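# Tesow White Hand Towel

A plain white towel for kitchens, washrooms and rental units. Sold singly or in packs of 30. The cloth has a soft nap on both faces and a stitched hem, and there is no printed logo or stripe. It comes in one color.

**Item no.** 106
**Color:** white
**Hem:** stitched, all four sides
**Hanging loop:** none
**Pack sizes:** 1, 30
**Minimum trade order:** 3 packs

## Folding and stacking

The towel is meant to be stored flat. Lay it on a clear table, smooth it from the middle toward the corners, and bring the short edges together. Fold again the same way. Press the corners down before you move it, or the top layer slides and the stack leans.
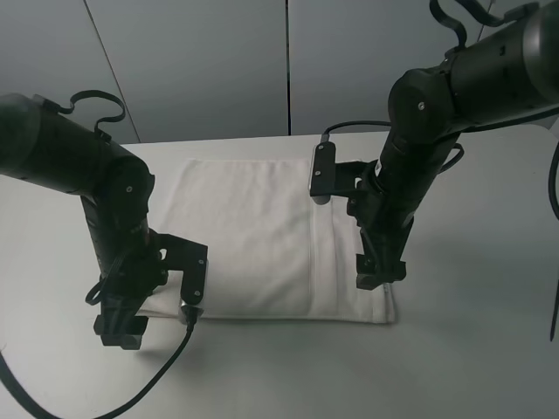
Damián Urrutia wrote in to say he folds his in thirds the long way first. They fit the narrow shelves in his guest bathrooms better like that, and the hem ends up on the inside where people don't pick at it. He also asked if we would add a hanging loop. We have no plans to, but the Brerex towel on the next page has one and is the same white.

Either fold works. If you run a linen cupboard with more than one person filling it, pick one and write it on the shelf. Mixed folds take up more room.

## Washing

Wash before first use. New towels shed lint, and the first wash should be done without dark clothes in the load. After that:

- Machine wash warm with other whites.
- Skip fabric softener. It coats the nap and the towel stops taking up water.
- Bleach only when you need to, and rinse twice.
- Tumble dry on medium. Take out promptly and shake.

Towels left in a heap in the basket set their creases. A quick shake and ten minutes back in the dryer will take most of them out.

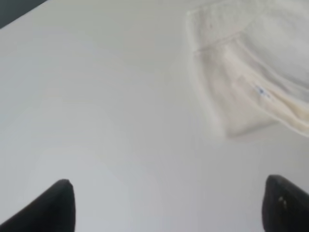 Stock is checked by hand before packing, and seconds are sold separately under item 106-S. The usual faults are a pulled thread or a hem that wanders. The hem is the first place to look when you check your own, and it is easy to find even in a bunched-up towel, as a straight, slightly raised line running across the softer folds. Run a thumb along it. If the stitching has opened, take the towel out of use and mend it before the next wash.

White shades vary a little between batches. For a matching set, order everything at once and ask for a single batch in the notes box.

## Ordering

Single towels ship from the Sydorenko warehouse with regular orders. Trade orders of 200 towels or more go out on a pallet from Zilton, with no delivery on Sunday. Unwashed towels can be returned in the original wrap. Seconds are not returnable.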